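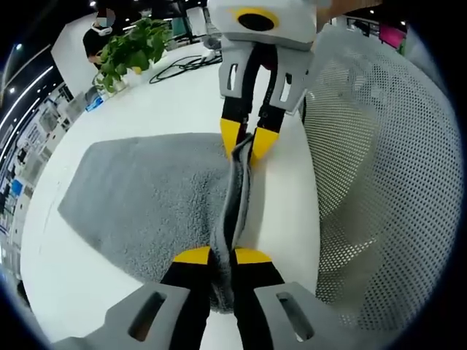 Rivov 2 Portable Seismic Station

The Rivov 2 is a three-component seismometer with its own recorder and battery, built to be carried up a hill in one pack and left there. We designed it for people who watch slopes, glaciers, dams and small faults, and who would like to spend their field days looking at the ground instead of untangling cables. It replaces the original Rivov, and the two can run side by side in the same network.

We're really fond of this one. The first Rivov did its job for a lot of winters, but it came as a sensor, a separate recorder, a battery box and a bag of connectors, and if you forgot the bag you drove home again. Now everything sits in one sealed cylinder with a handle on top and a single port under a screw cap. You level it, turn the handle to north, and press the button.

What it records

The sensor is flat in velocity from 30 seconds to 100 Hz, good for regional earthquakes as well as the small, sharp signals that come from rockfall and cracking ice. Ground motion is sampled at up to 200 samples per second on all three axes. You can also have it keep a second, slower stream for long-term noise studies, and that one takes up hardly any room on the card!

Timing comes from the built-in GNSS receiver. Under a clear sky it locks soon after power-up and then wakes at intervals to correct the clock, which saves a surprising amount of battery. If you're burying the station, or putting it in a vault or a tunnel, order the external antenna with the long lead.

Files are written as standard miniSEED, one per channel per day, with the station metadata alongside. You don't need our software to open them. Take the card out and read it with whatever you already use.

Power

The internal pack runs the station for 41 days at 100 samples per second with the modem off. Cold shortens this. At our winter test site in the Kadasach valley, the packs gave noticeably less in the coldest weeks, and if you plan to leave a station through deep winter we'd suggest the small solar panel or a second battery buried next to it. Both plug into the same port through the Y-lead.

With a solar panel the station will keep itself going for as long as the panel sees daylight. Mount the panel steep (steeper than you think) so snow slides off, and put it on a separate post well away from the sensor. A panel shaking in the wind on the same mount will show up beautifully in your data.

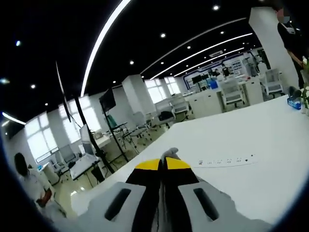

The port also takes any DC supply from 9 to 30 volts, so the old battery boxes from the first Rivov are still useful. Reverse polarity won't damage it. The station simply stays off, and the light by the cap blinks red until you swap the leads.

Putting it in the ground

Most of our users bury the Rivov 2 directly. Dig a hole a little deeper than the cylinder, tamp the bottom, pour in some dry sand and press the base into it until the bubble settles. The sensor corrects the remaining tilt by itself up to 2 degrees. Backfill with the soil you took out, in thin layers, and leave the cap and handle showing if you want to find it again after the snow.

On bare rock, use the three-legged plate. It has pointed feet for rough surfaces and flat ones for concrete, and a locking ring on each leg. Please do tighten the locking rings. A loose leg looks a lot like a noisy sensor, and we get plenty of stations sent back for repair that only needed a quarter turn.

Cover a surface installation with the foam hood and weigh the hood down with stones around the rim, without letting any of them touch the cylinder. Temperature changes through the day are the biggest source of long-period noise on rock, and the hood makes a difference you can see on the very first night.

Bringing the data home

You can collect the cards by hand, which is still how a lot of field campaigns work, or add the Inis modem. Inis is a short tube that screws on in place of the port cap and sends data over the mobile network where there is one. It can send everything continuously, or only send the minutes around a trigger and a short health report each morning. The second setting uses far less power and is the one we'd start with.

Where there's no mobile signal, several stations can pass their data by radio to one that has it. This needs line of sight between neighbors, so get out the map before you pick your sites.

The Ghasemi viewer is included with every order. It shows live traces, battery level, tilt and clock status for the whole network on one screen, and it'll plot a day as a helicorder drum if you like the old look. (We do. There's one running on the wall by the coffee machine.) It runs on Windows and Linux and doesn't need an account.

In the box

Rivov 2 station with internal battery pack
Charger and charging lead
Memory card, fitted
Port cap with spare seal
Carry strap
Compass card and printed field guide
Calibration sheet for your serial number

Available separately

Inis modem
External GNSS antenna
Y-lead and solar panel
Three-legged plate with both sets of feet
Foam hood
Radio link kit

Main specifications

Components: three, orthogonal
Response: 30 s to 100 Hz
Sampling: 50, 100 or 200 samples per second
Housing: stainless steel, sealed
Input: 9 to 30 V DC
Running time on internal pack: 41 days at 100 samples per second, modem off
Output sensitivity: 860 V·s/m, differential
Data format: miniSEED

Servicing and loans

Change the cap seal each time you bring the station in, and wipe the thread with a dry cloth before closing it. Recalibration is done at our workshop, and we return the station with the old and new calibration sheets so you can correct earlier recordings if you need to.

We keep a few stations for loan to universities and mountain rescue services. The loan pool fills up quickly before the autumn season, so for anything starting in September, write to us early in the summer and tell us where you're going and how long you'll be out. Loan stations leave the workshop on a Friday with the battery full and the card empty.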